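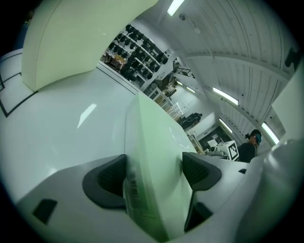
12/237

Box number whatever. Pale green, or white that has spent time near something green. It has a barcode sticker on the side and not one word I can use.

I said at the top of this thread that I'd go through the packed stuff from the Varnow move one box at a time and post as I went. I would like to speak to the person who said that.

The tall green-white ones are the worst of the lot. Slightly glossy, so marker wipes off them and masking tape lets go by lunch. Whatever you write on a sticky note will be on the floor, attached to a different box.

Current system: I hold it up, look at the barcode, and the barcode looks at me.

The scanner that reads these labels belonged to the old stockroom software. We stopped paying for the software in December. I still have the scanner. It beeps. That's the full extent of our relationship.

Somebody is going to reply "just open the box." I have opened boxes. Once the lid's up you own the contents, you have to find a place for them, and the place is a shelf which is full.

About those shelves. The tall unit at the back is packed on every tier with dark rounded things, mostly black, in rows so tight you could walk a cat across them. I'm quite proud of the rows. I'm less proud that they went up before I'd decided whether they should live there.

They should not live there. They should live on the second shelves, over by the stairs. Those have the cardboard boxes on them, and the cardboard boxes can't move until I know what's in boxes like this one.

So you see how a grown adult spends a Saturday. Or whatever today is.

Things I have learned about cardboard: it is brown, it takes a marker, it tells you when it's too heavy by coming apart. I used to look down on it. I've ordered more.

Someone on here recommended the Trimotdale method, where you give every box a room, a shelf and a number and write it all in one notebook. I did that. Lovely notebook. It went into a box.

Update on the notebook: found it. Page one says "KITCHEN / shelf 2 / misc." We don't have a kitchen.

Page two is a shopping list. Page three is the Trimotdale method copied out again in nicer handwriting, as if that had been the trouble with page one.

The replies want to know why the labels don't match the packing list. The packing list came from Praltier, who supplied the boxes and, for an extra fee, a spreadsheet. The spreadsheet has 3,245 rows. I did not pack 3,245 of anything. I think it gave every roll of tape its own birthday.

I sorted it by "description" and got around 2,000 rows that say ITEM. I sorted it by "location" and got HERE.

Praltier support did answer, to be fair to them. They said the barcode is "for internal use." I wrote back and asked internal to what. That was a while ago.

Short break from boxes to talk about the table. Every workroom gets one table where brown and tan things collect and never leave, and ours is over to the left of the tall shelves, under the warm light, looking like a still life. I haven't sorted it and I'm not going to start tonight.

OK, new rules, as of this post. A box gets 10 minutes. If I can't say what it is in 10 minutes it goes by the stairs with the others and becomes a problem for winter.

A few of you asked for the color code I used on the last move, the one for the Rweyemamu studio. Green was fragile, white was paper, anything dark was "ask me." It worked fine there. Then we bought boxes that are green AND white and I've been ask me ever since.

Someone suggests weighing them. I like this. Paper is heavy, foam is light, and anything in between is cables. It's always cables.

Someone else suggests shaking them. You people are why we have a category for fragile.

Final ruling on the pale green one, then. Tall, smooth, barcode, no name. I'm writing a number on a strip of cardboard and tying it on with string, like it's being evacuated.

The string was in the first box I opened, under ITEM.

13/237 when I've had something to eat.

Back to top | Contact | © Varnow Workroom Notes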